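**Brazo de sobremesa Rondov, con la pinza Gomico – reseña después de una primavera de uso**

Compré el Rondov en mayo, junto con la pinza de la marca Gomico, que se vende por separado. Lo uso para practicar tareas de cocina y de mesa: coger un plato pequeño, llevarlo a una cesta, dejarlo sin golpes. Escribo en español porque casi todas las reseñas que encontré estaban en inglés, y pido perdón si alguna expresión suena rara.

El montaje me tomó alrededor de 60 minutos. El manual es claro, pero la página sobre los cables tiene un error de numeración y tuve que escribir al soporte. Me respondió Yanti Sitompul el mismo lunes, con mucha paciencia, y me mandó el dibujo corregido.

Mi prueba habitual es con una cesta de mimbre marrón oscuro y un platito redondo de color crema, los dos sobre una mesa blanca. Parece fácil y no lo es. 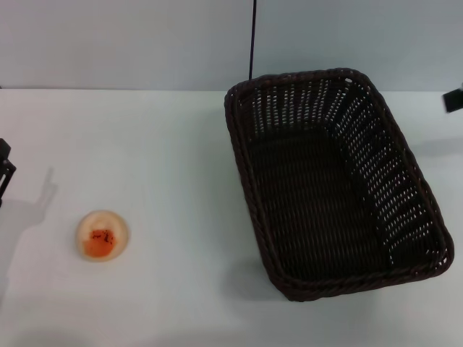 La cesta tiene un borde trenzado y grueso, y la pinza lo agarra bien si se baja la fuerza al nivel 2. Con el nivel 5, que viene de fábrica, aprieta demasiado para mi gusto. El plato me costó más: el borde es liso y bajo, y las puntas de goma resbalan. Las cambié por las Pinano, más blandas, y desde entonces estoy contento.

El programa para grabar movimientos es la mejor parte del paquete. Se guía el brazo con la mano, se guarda y se repite. Lo que no me gusta es que cada vez que se cierra hay que poner otra vez la altura de la mesa.

También probé la cámara de la muñeca, que es opcional. Da una imagen limpia de cerca, y sobre una superficie gris pálido se distinguen bien las juntas finas y hasta una marca pequeña y oscura.

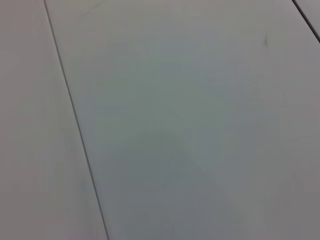 Para calibrar, las juntas rectas me ayudan bastante. La parte más próxima a la cámara sale un poco blanda de foco, y el ajuste manual está escondido en un menú que tardé dos tardes en encontrar.

Antes trabajé con un brazo Ní Mhurchú, más caro y más silencioso. El Rondov hace un zumbido al parar – molesta si se trabaja de noche – pero repite la posición igual de bien para lo que yo necesito.

**A favor:** soporte rápido, grabación sencilla, puntas intercambiables.

**En contra:** ruido al parar, fuerza de fábrica excesiva, menú de la cámara confuso.

Lo compraría otra vez, con las puntas Pinano en el mismo pedido.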